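Education > Clinical Skills > Staff Interviews

Monday
By the Clinical Skills Editorial Office

The suturing course at the Marnik Training Center admits 22 surgical residents each term. Its lead instructor, who has taught the subject in two hospitals, met with this office between morning sessions to discuss how the course is run.

Residents begin with simple interrupted stitches and move to a running closure in the second week. "Most of them arrive able to tie a knot," the instructor said. "Spacing is harder. They look at the stitch they are making and forget the one before it."

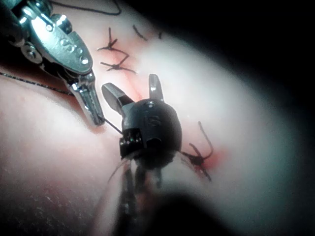 Thread management receives a full session of its own. "A long suture has to be kept under control from the first pass," the instructor said. "I ask residents to know where the slack is before they reach for anything. If a loop falls over the finished stitches, they stop and clear it."

The course handbook, prepared with the Dumow Institute, asks each resident to complete 39 practice closures before assessment. The assessment itself lasts 20 minutes and is scored on tissue handling, spacing and tension. Speed carries no marks.

"Tension is what I look at first," the instructor said. "The edges should meet. Pull harder than that and you are damaging what you came to repair."

Applications for the next term are accepted through the Alel Street office.

Last updated: February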